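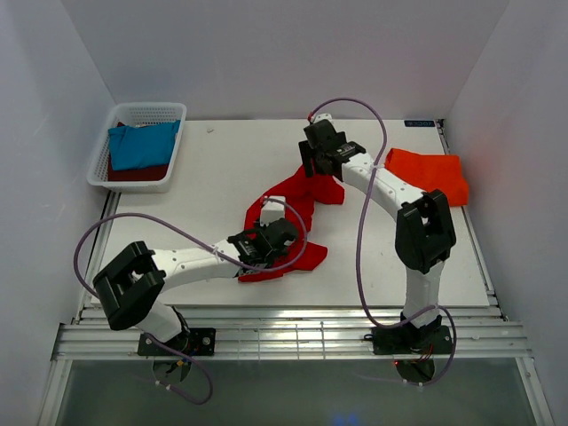

Kart is lovely for 10 laps, then turns into a shopping trolley

Posted in Karting > Set-up and handling

Dayana Chávez

Second season in a four-stroke club class, on a secondhand Brolten chassis I paid too much for. My problem is that the kart is brilliant at the start of a race and then slowly stops wanting to turn. By lap 10 I'm arriving at the hairpin at Mendlow with the wheel wound on and the nose still pointing at the burger van. People I passed early on come back past me, and one of them waves.

Things I have changed so far: front track width (wider, then narrower, then back to where it was), seat stays, a new set of tyres, and my sandwiches. The new tyres made it quicker for the good bit and no better for the bad bit. I set the pressures in the garage at home on the morning of the race, same as the bloke I bought it from told me to, and I don't touch them again. It was worse in July than it had been all spring.

Is the chassis bent? The shop in town says it might be and would like 353 pounds to look into it, which seems a lot for looking.

We use cookies to remember your settings and to show you adverts for things you have already bought. Accept all | Manage choices

Chandrasekhar Hegde

Keep your money in your pocket for a week. A bent chassis usually makes itself known from the first lap, and it often turns better one way than the other. Yours is fine and then goes off, and was worse in hot weather, so I'd be looking at tyre pressure before anything with a weld in it.

Air in the tyre warms up as you drive and the pressure climbs. If you start too high, you get a nice quick kart early on and then the tyre goes past the point where it grips. You're also setting them in a cool garage, then driving to the track and leaving the kart out in the sun -- so by the time you roll out they're already higher than you think.

What I'd do at your next practice day:

1. Buy a decent gauge and use that one every time. Two cheap gauges will give you two opinions.

2. Set all four at the track, in the shade, just before you go out. Write it down.

3. Do a run as long as a race. Five laps will tell you nothing you don't already know.

4. Come straight in and take the pressures again before you talk to anyone. Write those down too.

5. Drop the cold setting by one psi all round and repeat. If the bad bit turns up later, carry on down in small steps. If the kart feels lazy at the start and never wakes up, you've gone too far. Check whether your tyre supplier gives a minimum and stay above it.

Change nothing else that day. I know how tempting it is to fiddle with the track width while you have the spanner in your hand.

One more possibility is you. Arms get tired, and a tired driver turns in late and asks for more lock, which feels very like understeer. Get someone lighter on opinions than you are to drive it for a full run and see if they complain at the same point.
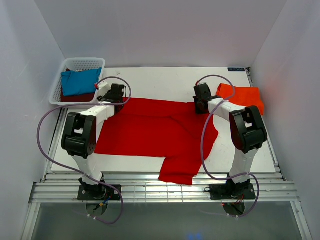

Demyd Chornovol

Its the chassis. Had the same with my old Alvarado, number 218, sold it to a man from two counties over and never had the problem again. He has it now I think.

Maritza Chambi

Mostly agree with Chandrasekhar, and mostly don't with Demyd, though I'm glad about the sale.

Have a look at the front tyres when you come in. If the surface has gone rough and torn, you're sliding them, and some of that may be how you're driving the first few laps. I used to throw mine at every corner while it felt good and then wonder where it had gone. Being a bit gentler on the way into the hairpin cost me hardly anything early on and gave me a kart to race with at the end.

Also spin each front wheel by hand with the kart on its stand. A bearing on its way out, or a brake that drags once it's warm, can spoil a long run. Both are cheaper than 353 pounds.

Dayana Chávez

Update after Wednesday evening practice. I was starting a good three psi higher than I meant to, going by the new gauge. Dropped it, dropped it again, and the hairpin is back. It still pushes a little right at the end of a long run, so I'll try Maritza's gentle approach, once I work out how to be gentle with someone alongside. The left front bearing sounds like a pepper mill and is on order.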